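Workshop tips: software bits that save my evenings

2019-07-02

A few more from the notebook, mostly about tidying up, by which I mean tidying up the software so the tidying-up demos work. If you record with hand-held grippers and train from that, some of these will be old hat. Skip down!

Check the clocks first. I lost most of February to a policy that always closed its fingers a touch late, and I blamed the network, the learning rate, the weather. The camera stream and the gripper width were 21 milliseconds apart. Now my loader (I call it Trilleck, don't ask) refuses any session where the two drift by more than 4, and prints the file name in capitals so I can't pretend I missed it.

Marker cubes want a decent detector setting. Turn on corner refinement, and throw away any pose that jumps further than a hand could move between two readings. Don't smooth over the gap. Leave it blank and let the planner see it's blank.

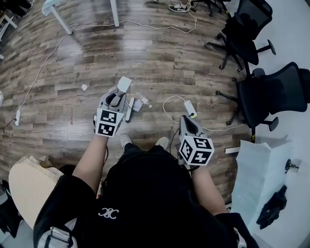
Fill short gaps from the other face of the cube if your detector still has it, and only then from the headset track. Biljana Hoxha put me on to this and it rescued a whole folder I was about to bin. You do need the offsets between faces measured properly, with calipers, and saved next to the recording (mine used to live on a sticky note, oh dear).

Replay before you train. I run 100 random clips through the simulator at double speed with a cup of tea. Arms crossing, a wrist flipping over, a target under the floor: you spot them straight away.

Keep the raw files. Disks are cheap, and I've changed my filter 2 times this year already.

Next time, naming folders so you can find them again.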